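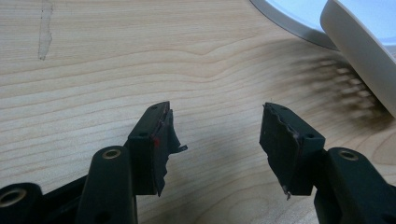 Every tree keeps a diary, and you can read it without knowing a single word. I learned how when I was eight, sitting in my uncle's workshop on a bucket of Kaufmann wood glue (the lid was on, don't worry). The lines you see in wood are called the grain. Look at the tabletop and find the upper left, where the lines are thin and straight and squeezed close together. Now slide over toward the middle. See how they spread out into wide, curvy bands? Near the top there's even a spot where they dip down into a soft V and climb back up again. I love that bit!

## So where do the lines come from?

A tree grows fatter every year by adding a new layer of wood just under its bark. In places with a real winter, the layer has two parts. In spring the tree is growing fast, so that wood is usually lighter in color. Later in the summer it slows down and makes a thinner, darker strip. One light part plus one dark part makes one ring, and one ring is one year.

My uncle had a round slice of ash on his wall with 49 rings in it. I counted them twice and got 48 the first time, and he made me do it over.

## But a table isn't round!

Right, and that's the fun part. It all depends on which way you cut.

Think of an onion. Slice it straight across and you get circles. Now cut it from the top down to the roots, a little off to one side, and the layers make long curves instead. Same onion, different picture. Logs work the same way. Saw straight across the trunk and you see rings. Saw along the trunk and you get stripes, waves, and pointy arches, because the blade is slipping in and out of the layers.

## What about the loopy bits?

Sometimes the lines bend into loops, one inside another, like ripples in a pond. That can happen when the saw skims over a bump in a layer. It can also happen near a knot, the place where a branch once grew. The trunk had to grow around the branch, so all the lines had to swerve.

## Try it yourself

You need a sheet of thin paper and a crayon with the wrapper peeled off.

1. Find some wood with grain you can feel. Old fence boards are great. Very smooth, shiny tables don't work so well.
2. Hold the paper flat on it.
3. Rub the side of the crayon back and forth, gently.

My friend Mojtaba Jafarzadeh did the back of his garden bench this way and used 14 sheets of paper. He taped them together and hung the whole thing over his bed. It looks like a map of a very wiggly river, and he's named all the bends. The biggest one is called Umov.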